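Chapter 6
Labels and Small Print

Most things sold in a shop carry a label of some kind. It may be printed on the packet, glued to the lid, sewn into a seam or tied on with string. This chapter looks at what labels are for, who decides what goes on them, and how the wording is checked before goods leave the factory.

We begin with clothing. A care label tells the buyer what the cloth is made of and how to wash it. The fibre content is given by weight, with the largest share first. Colour fastness is usually left off, although some makers add a line such as "wash dark colours separately".

Section 6.1 follows a small maker, Dollia, which sells 26 styles of children's wear. In July the firm changed its cotton supplier and had to reprint the labels for 300 garments. The old labels gave the wrong fibre content, and the shops would not take the stock until they were replaced. The work was done by hand.

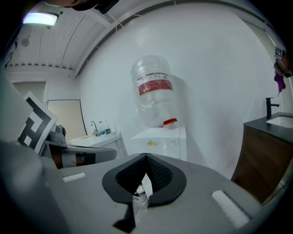

Section 6.2 turns to food. The rules are stricter there, and the print is often harder to read. You will compare two jars of sauce from Mokosora and work out the cost per 100 grams of each.

Before you start, find a label at home and copy out its wording exactly, including any symbols. Keep the copy in your workbook. You will need it for Exercise 3 and again in the review at the end of the chapter.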